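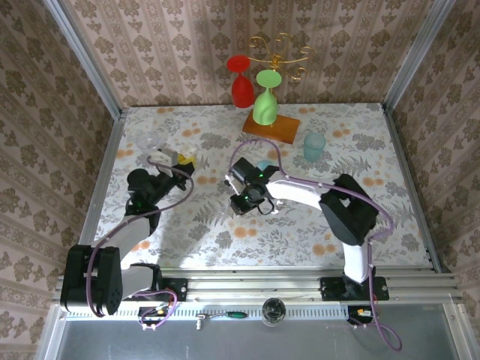

Les référentiels de sécurité traitent encore la cellule à deux bras comme deux cellules à un bras. C'est une erreur de méthode. Le risque principal se situe dans le volume commun, au moment où deux préhenseurs convergent vers la même pièce.

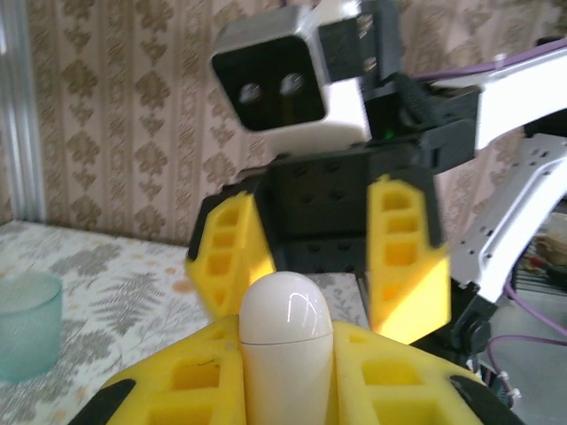 Clavon Khattak
Consultant en intégration robotique, Flodinura

La grille Ivus comporte 14 points de contrôle ; 8 portent sur l'effort de serrage, aucun sur le transfert entre bras. Je propose d'y ajouter trois exigences : un seul préhenseur déclaré porteur à tout instant, une distance minimale entre doigts consignée par écrit, un cheminement des câbles vérifié sur toute la course des deux bras. 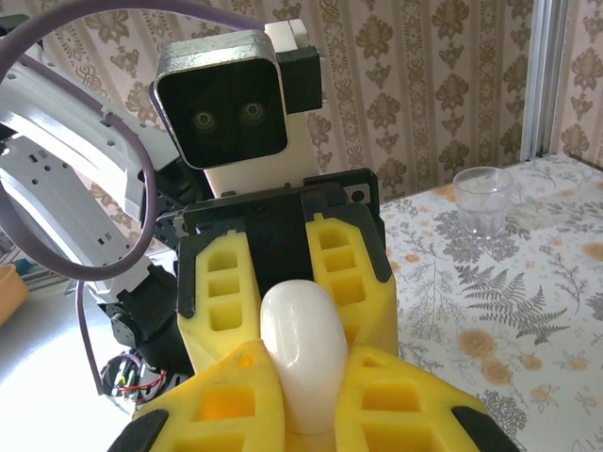 Objet blanc ovoïde tenu entre deux doigts jaunes, second préhenseur à proximité.

On objectera le coût. Une campagne de 200 cycles suffit à qualifier un transfert. La prochaine révision de la grille est attendue en décembre ; ces exigences devraient y figurer.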